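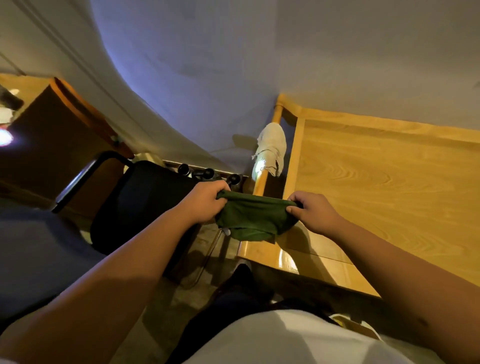
Loretta Van Dusen once told us that a drawer can be folded right by anyone with a spare Sunday, but keeping it that way until the next wash is another matter, and we have been trying to live up to her ever since.

We are Brellora, a small home-tidying and folding school, and we have been teaching people to look after their clothes, cupboards and bedrooms for 21 years. We began with one class a week in a rented front room in Engelhardt, and we still like to work in ordinary rooms, with a chair pulled up and a pile of washing within reach, because that is how most folding gets done in real life.

Soft knits are where we usually start. They sag in the middle, they slide off the pile and they hold a crease in all the wrong spots, so our beginners learn to take a jumper or T-shirt by both ends, let it hang a moment and find the centre before laying it down. It feels slow at first – everyone says so – but your hands pick it up sooner than you'd think.

From there we move on to sheets (yes, fitted ones too), children's clothes, bunk rooms, linen cupboards and the dreaded bag of odd socks. Classes run for 2 hours and never have more than 24 people in them, and you are very welcome to bring your own basket from home. Plenty of our regulars do, and they go home with the whole lot done!

Finn Grube looks after the home visits, which take in Stelis and the surrounding neighbourhoods. He'll sit down with you over a cuppa, go through whatever has got away from you, and leave you with a system in your favourite colours of label if you fancy that sort of thing.

If you'd like to come along, drop in any weekday morning before eleven, or leave a note at our Zirnent Street door and we'll ring you back.

Recent from Brellora
Folding a fitted sheet on your own
Bunk beds and where the pyjamas go
271 odd socks: our January swap table
Storing winter knits without the moths
Home visits in Stelis – what to expect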